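Ticket 1441: Whitewash tabletop order, customer portal shows wrong delivery slot
Opened by: Sharada Mathew, Ivcombe branch
Assigned to: Miłosz Olszewski
Status: Closed
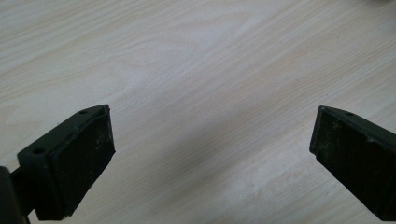 Attachment 1: top in the pale whitewashed finish, grain running diagonally.

Feb 20, 2023, 09:12 - Sharada Mathew
Customer Teresa Grabowska booked a morning delivery for a tabletop from the Kołodziej range. Her confirmation email says morning. The portal says evening, and so does the driver's sheet I printed today. I changed it back by hand and saved. When I reopened the order it said evening again. I tried a different browser and got the same result.

09:40 - Miłosz Olszewski
Thanks. Can you tell me which depot the order is coming from, and whether any other orders on the same sheet are wrong? Please don't edit the slot again for now, as each save writes a new line in the history.

09:58 - Sharada Mathew
Zesville depot. The other orders on the sheet look right. The only difference I can see is that this one was moved from the January list when the finish was out of stock.

10:25 - Miłosz Olszewski
I can see the move in the history. The order was first booked under the old slot codes, where code 2 meant evening. Under the new codes 2 is morning. The email reads the new table and the portal is still reading the old one for this order.

Things tried so far:
Cleared the portal cache. No change.
Re-sent the order from the depot system. No change, still evening.
Made a copy of the order on the test site with the same finish and slot. The copy shows morning.

So it is the order record and not the product or the slot itself. Passing to Miroslava, who has access to the code tables.

11:47 - Miroslava Pasichnyk
Confirmed. Orders carried over from January have a blank in the table version field, and the portal treats a blank as the old version. I ran a search and 34 open orders have the blank. Most are all-day deliveries, where the code is the same in both tables, so they would not show a fault.

I have filled in the field on this order only. Sharada, please reload and check before I do the rest.

12:03 - Sharada Mathew
Portal now says morning. I closed it and opened it again and it has stayed. Reprinted the driver's sheet and that is correct as well. I have rung Mrs Grabowska and she is happy with the morning.

She also asked if the top can be wiped with ordinary spray polish. Who do I ask?

12:10 - Miłosz Olszewski
Not us, I'm afraid. Try Zuzanna Witkowska on the product desk.

14:31 - Miroslava Pasichnyk
Remaining orders updated in one batch. Portal and email now agree on all of them. The export tool limits a batch to 200 lines, so there was no need to split it. I have asked for the field to be made compulsory on carried-over orders - that is a separate change request and I will link it when it has a number.

14:50 - Miłosz Olszewski
Branches with carried-over orders should reprint any driver's sheets made before 14:31. Email sent to Ivcombe and Evholm. Closing this ticket. Please reopen it if the slot changes back.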